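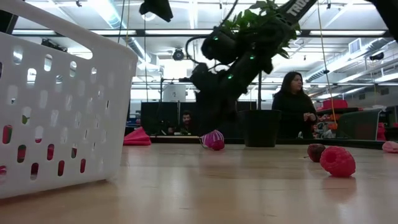
Plastic laundry baskets fail at the handles first and the corners second, and the side wall almost never goes. I have been through enough of them to have formed opinions, and January is when I replace whatever cracked over the holidays. The main variable is the perforation. A white basket with rows of rounded oval and capsule-shaped holes, the kind standing on the light wood tabletop with the toy fruit, has no sharp inside corners where a split can start. Square-cut lattice does, and both of my lattice baskets split at a corner of the grid within a year.

The second variable is hole size. Socks are fine in nearly anything. Play food is the harder test, and in this house the basket carries more play food than laundry. A raspberry the size of ours stays in. The small flat pieces from the Histine set (the fried egg, the cheese slice) go through a long slot if they land on edge, so those live in a zip bag inside the basket.

Current arrangement, Jan 10, 2024:

Basket 1, Grillivau, large, white. Toys. Gets emptied onto the table for sorting, wiped with a damp cloth, refilled. Soft items go in first, hard items on top. Reversing the order means digging.

Basket 2, Closus, medium, gray. Actual laundry. The rim is thinner and flexes under wet towels. I carry it from underneath.

Basket 3, no label, round. Retired to the garage, holds extension cords.

On washing the play food: hollow pieces trap water. I stand them opening down on a dish rack overnight and shake them once in the morning. Solid pieces can be toweled off and put straight back. The dishwasher took the paint off one tomato, and I have not repeated that.

On the tabletop: a glossy finish shows every streak, and a loaded basket dragged across it will leave a mark if there is grit under the base. Lift it - do not slide it. I went over the old scratches with Ruiz-Ortega paste wax last February. The finer ones are hard to find now. The deep one near the end is still there and will need sanding.

Still open is whether to add felt pads to the bottom of Basket 1. Pads would protect the table, but they hold water after a wipe-down and the adhesive tends to let go at the edges. I have a sheet of felt in the drawer and will try two opposite corners before doing all of them.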